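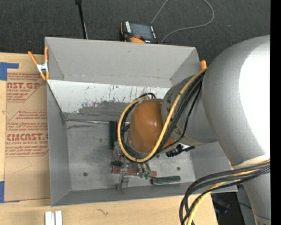 Questions I get asked about the storage unit

I've been renting a unit at Lestura for a while now and wrote one post about it, and my inbox hasn't been the same! So I've put the usual questions on one page.

Why did you rent one in the first place?

We moved from a house with a loft to a flat without one. My partner wanted to sell the lot, I wanted to keep the lot, and the unit was our truce (mostly camping gear and my gran's sideboard).

How big is it, and is it big enough?

It's the second smallest they do. I was sure we'd need the next size up, but once I'd taken the legs off the table it all went in. Measure your sofa before you book, though. I didn't, and ended up leaving it with my sister.

Boxes or plastic crates?

I started with free boxes from the supermarket and regretted it, as they're all different sizes and the bottom ones sagged. Now I use Fleker crates for anything heavy and keep cardboard for bedding and coats. I've got 7 of the big ones and they stack nicely.

Does it get damp?

Mine hasn't so far, and I've been through a winter with it. I still put everything on pallets and I don't wrap mattresses too tightly. Ask to see the actual unit before you sign, not just the show one by reception.

Can I get in whenever I like?

Not at mine. The gates shut at 8 in the evening, and earlier on a Sunday, which caught me out when I wanted the tent for an early start.

What about insurance?

You have to have it. I'm covered up to 4,000 pounds, and I went with Barbosa after the in-house quote made my eyes water. Check yours covers moths, because plenty don't!

Do you need a van?

I hired one from Skaster for the first load and did the rest in the car over 2 weekends. Two trips with the van would have been quicker, and kinder to my back.

Would you do it again?

Yes, but I'd have a proper clear-out first. I'm still paying to store a bread maker.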